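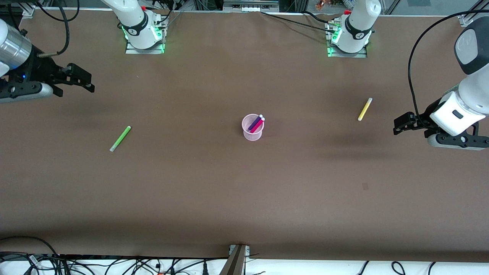 Markers, Cups and Table Paper: Frequently Asked Questions

Updated November 2021

14 shares | 6 comments

These are the questions we get most often at the Manalo Craft Room, from parents, from teachers who book the long tables, and from people setting up a drawing corner at home. If yours isn't covered, ask at the front desk.

Why do you cover the tables with brown paper?

Marker ink gets into a bare tabletop and stays there. The paper takes the stray lines and the color that bleeds through thin sheets. Brown shows less dirt than white, so one length lasts longer. Children also like drawing on it, and that is allowed.

What paper do you use?

Plain brown wrapping paper on a roll, sold by Garier. We buy the wide roll so there is no seam down the middle of the table. A seam catches marker tips and leaves a bump under whatever you are drawing. If your roll is too narrow, overlap the two lengths and tape the whole join flat.

How do I keep the paper from sliding?

Pull it tight from end to end first, then from side to side. Fold the extra under the table and tape it underneath. Tape on the top surface peels up when sleeves rub against it. Small wrinkles will flatten by themselves after a day.

How often should the paper be changed?

We change ours once a week during the school year. Change it sooner if there is a tear where people sit, or if anything with glue in it has been spilled. Old paper with only marker on it gets cut up and used for wrapping or for testing colors.

Do the markers have to be kept in a cup?

No, but it helps. A marker lying on a table rolls, and once it is on the floor it gets stepped on or loses its cap. A cup also makes it easy to see which colors are still missing when you clean up.

What kind of cup works best?

A small plastic one that you can see through a little. Our pink ones came from a party supply shelf and have held up well. Tall cups tip over when they are nearly empty. Glass jars are steady but we don't use them with children. Metal cans are fine if the rim is smooth.

How many markers should go in one cup?

Fewer than will fit. If you have to push to get the last one in, somebody will knock the cup over trying to get it out. For young children, put out a few colors at a time and keep the others in the box. You can always trade later.

Should markers stand tip up or tip down?

For ordinary water-based markers, tip down with the cap on tight keeps the ink near the tip. Lying flat is the better choice for markers with a tip at each end. If a marker has been stored tip up for months and writes pale, cap it, turn it over and leave it overnight before you throw it out.

My light colors have turned muddy. Can they be saved?

Usually. Yellow is the one that suffers most, because it picks up whatever it is drawn over. Scribble on scrap paper until the line runs clean. If that doesn't work, wipe the tip with a damp paper towel and try again. Ask people to use yellow first and put the darker colors on after it has dried.

What do I do with loose caps?

Keep a small dish for them. When a marker turns up without its cap, match it from the dish right away. Caps from the same brand will usually fit each other even if the color is wrong. A green marker with a blue cap is confusing but it won't dry out. We put a dot of the true color on the cap with a paint pen.

How long can a marker be left uncapped?

It depends on the brand and on how dry the room is. Some are fine for an hour. Our older Skorneck set starts to skip after 20 minutes, so we tell people to cap each one before picking up the next.

How do you clean up at the end of a session?

Pick up the markers lying on the table first and press every cap until it clicks. Then put them in the cups, set the cups in the middle of the table, and look underneath the chairs. Brush the paper off by hand. Don't wipe it with a wet cloth or it will buckle.

Can children do the sorting?

Yes, and most of them are good at it. Aileen Gatchalian, who runs the after-school hour, has the youngest ones sort by color family and the older ones check caps. She gives each child one cup to be in charge of.

Do you sell table paper by the length?

Yes, at the desk, while we have it. We cut to the foot. Bring your table measurements and add enough for a fold at each end. We can't take back paper once it is cut.

Can I donate used markers?

We take working water-based markers in any color, with or without caps. Please test them first. We can't use permanent markers or paint pens. The last big donation came in March with 400 markers in it, and Benjie Ambrosio tested every one. Boxes go to him at the back counter.

Is there a limit on group size?

Each long table can be booked for 2 hours at a time. Tell us the number of children when you book so we can put out enough cups. Ramil Sebastian handles school groups and can answer questions about aprons, left-handed seating and parking.

6 comments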